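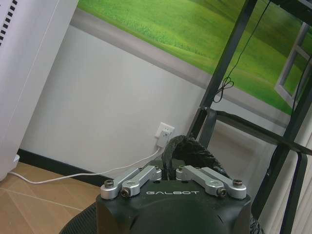
Comparing two-finger grippers on soft household items

Test each gripper on the same item, from the same start position, at the same speed. Change one setting at a time.

1. Set the closing force low and raise it in steps of 2 N. Stop at the first step that survives a slow lift and a quarter turn of the wrist.

2. Long pile hides the real width of an item. Squeeze it by hand and measure the compressed part, then set the opening 9 mm wider than that.

3. Check the pivot screws before every run. On the Rieger unit, play in one link showed up as a sideways drift at the fingertips.

4. Brush fibres out of the linkage with a dry paintbrush. Do not oil a joint that has fluff in it.

5. Fix the wrist camera's exposure by hand. Dark fur against a pale wall upsets automatic settings.

6. Log every miss. Audrey-Anne Caron's sheet for the Drondberg has 129 grasps and 27 misses, most of them with the pads closing on pile alone.

Tips checked in May by Selamawit Ayele.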